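Search this site Enter keywords Go
Home Features Interviews Town Notes Back Issues Contact
Last updated 20 December 2020

Leonie Ngata Would Like You to Move the R

By Carleen Whitcombe

Leonie Ngata will not sit facing the window at the Tradik Bakery. The window has the bakery's name on it, in gold, and the gap between the T and the R is too wide.

"I didn't do that one," she says, before I have my coat off. "People assume I did. I've thought about putting up a small notice."

She has painted signs in Naltton for 30 years and has opinions on most of the ones she didn't paint. The dentist's is "a man clearing his throat." The Allance hardware store, which swapped its old painted board for a lit plastic one, gets a long look at the ceiling. I ask what was wrong with it and she tells me for the length of a cinnamon bun.

She came to the trade by way of a bad summer job. Renzo Bassi, who ran the sign shop behind the bus station, hired her to wash brushes and fired her twice in the first month, once for washing them wrong and once for asking why it was wrong. "He'd forget he'd done it. I'd come in the next morning and he'd say, you're late."

Bassi taught her to draw an O for most of a year. Just the O. She was allowed an S at Christmas and made such a mess of it that he took it away again until February.

"An S is a horrible letter," she says. "It wants to fall on its face. If you make the top and the bottom the same size it looks top-heavy, so you make the bottom bigger, and now it looks fat, and you've been standing on a ladder for an hour and the butcher wants to know what he's paying for."

What was the butcher paying for?

"MEATS. One S. I charged him for two."

The biggest job

Her largest piece is the honor roll on the side of the old Zabala cannery, a list of everyone who worked there up to the day it closed. It runs to 1,931 names, and she painted it over two summers in a cream enamel that she now thinks was too yellow. She had help from Angus Ruawai, who held the ladder and read the names out loud, and who according to Leonie has a voice that turns every Janet into a Jeanette.

"So there are a few Jeanettes up there," she says. "I fixed the ones who wrote in."

How many wrote in?

"More than you'd think. One of them was dead. Her sister wrote."

She was paid $2,000 for the whole wall, which even at the time was a silly price, and she brings it up four times over coffee in a tone that suggests she has made her peace with it and would like me to know it was hard work.

On doing it yourself

I had come expecting her to be rude about homemade signs. I had a list of them ready: the yard sale boards, the church suppers, the lost cat posters with the phone number running out of room and climbing up the side. She likes all of them.

"The number going up the side is my favorite thing in the world," she says. "That's a person who was thinking about the cat."

She is fond of craft-store letters too, the foam ones, provided they go up against something dark. Pale colors on white vanish from across a room, she says, but hang a black cloth first and a light blue F will carry to the back wall. She doesn't care if the cloth is creased. She cares a little if the letters lean, and then talks herself out of it, since a short word set on a bit of a curve usually looks friendlier than one pinned down with a ruler. Put the capitals underneath and make them bigger, and the lower line will hold the thing up.

"People get in a knot about mixing colors," she says. "You've got a packet of foam letters. Use the orange one. What are you saving it for?"

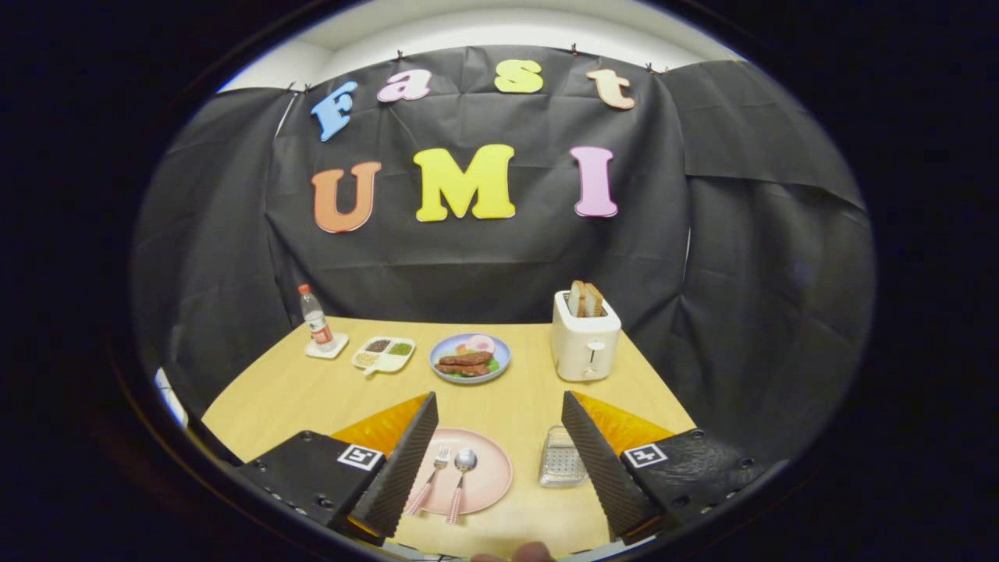 What she charges now

Not enough, by her own account. She is supposed to be retired, and has a rate for friends, a rate for strangers, and a rate for Huia Treloar at the garden center, who changes her mind about the word "nursery" every spring. A plain shop door starts at $165. Gold leaf is extra, and so is standing behind her while she works.

"I don't mind questions," she says. "I mind breathing."

She has one student at the moment, a teenager who found her through the cannery wall and wanted to learn flourishes. He has been on the letter O since the fall. She hasn't fired him yet, though she says he washes a brush like he's mad at it.

When we leave she walks out ahead of me with her hand up beside her face, like someone passing an ex, and doesn't lower it until we're past the window. Then she goes back and measures the gap with her thumb.

"Half an inch," she says. "I'd do it for free. They've been told."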